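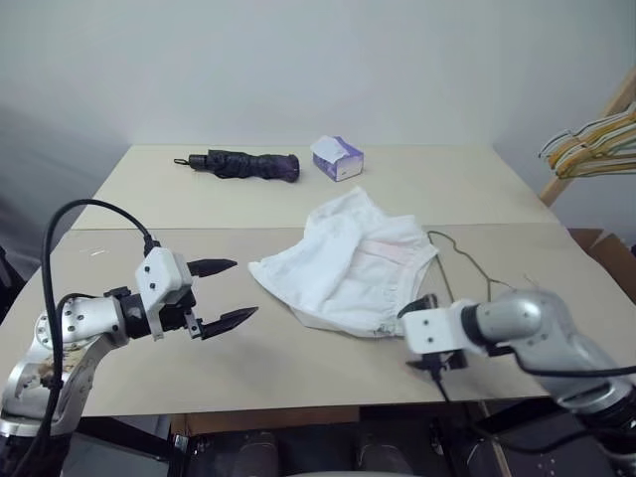 Toft Laundry Handling Project: progress report to the Parard Fund

Last updated: November

The period was dominated by the open day at Nornasside, which the Fund asked us to hold and which we can now report as held. Over 1,000 invitations went out. Attendance was healthier than the car park.

Demonstrations ran all afternoon at the two-arm table. The task was the one in our work plan: take a small garment from a heap, flatten it, put it on a hanger. Of 8 public attempts, 2 ended with the garment on the hanger. A third was applauded by a school party before it fell off, and we have not counted it.

Shorts and anything with a gathered edge remain the chief difficulty. The grippers tend to pick up the fold on top and leave the rest where it was, a technique familiar to parents of teenagers. Védís Ravn has rewritten the grasp selection and will test it on the same clothes before we buy any new ones.

Mal-soon Jang took questions. The most frequent was whether it also does ironing. It does not, and Fincombe, our hotel partner, has been told so again in writing.

Spending is on budget except for catering, where we underestimated the public's interest in sandwiches. We ask that the second instalment be released as planned. The next report will cover hanging from the rail.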